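Skiltano opens its drying rooms to small growers in Grastcombe

Good news for anyone growing on a small scale out our way! Skiltano has finished work on its shared drying rooms in Grastcombe, and the first growers move their harvests in on 19th July.

The building covers 3000 square feet and holds 18 separate rooms, each with its own temperature and humidity settings. A grower can book one room for a single harvest and hand it back when the crop is cured, with no long lease to sign. For people who have been hanging plants in garages and spare closets, and losing part of the crop to a damp week, it's a huge step up.

Shirley Melnyk, who manages the site, has been drying flower for other people for years and is thrilled to finally have the space. "I used to turn folks away every fall," she said. "Now I can say yes, and I can give them a room that stays where they set it."

The controls come from Clovano. Each room logs its readings every 3 minutes, and growers can check them on their phones. If the humidity creeps past the limit a grower has picked, a text goes out to both the grower and the night staff. Melnyk tested the system all spring with hops and lavender before letting any cannabis through the door, and she says the lavender still smells wonderful.

A room costs $1140 for a full cure, with trimming tables, racks and storage jars included. Growers need to bring their license and a current batch record to check-in, and all plants have to be tagged before they arrive. Bookings are open now through December, and the fall weeks are going fast, so call the front desk soon if you have an outdoor crop coming down. 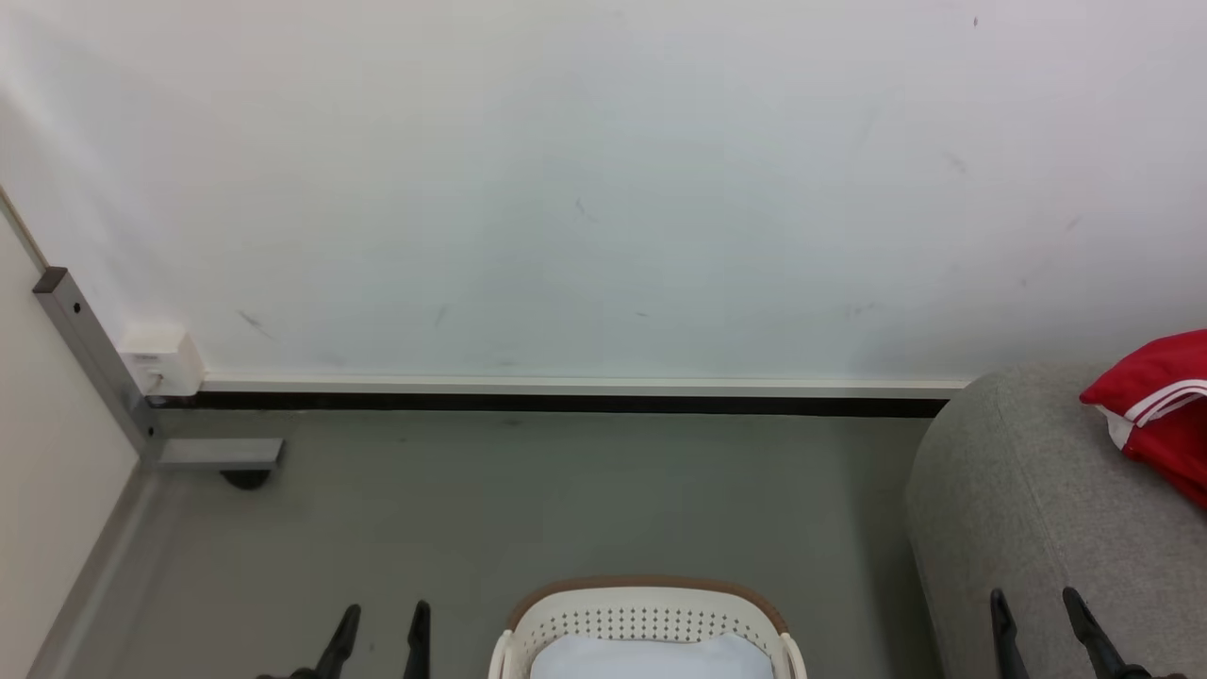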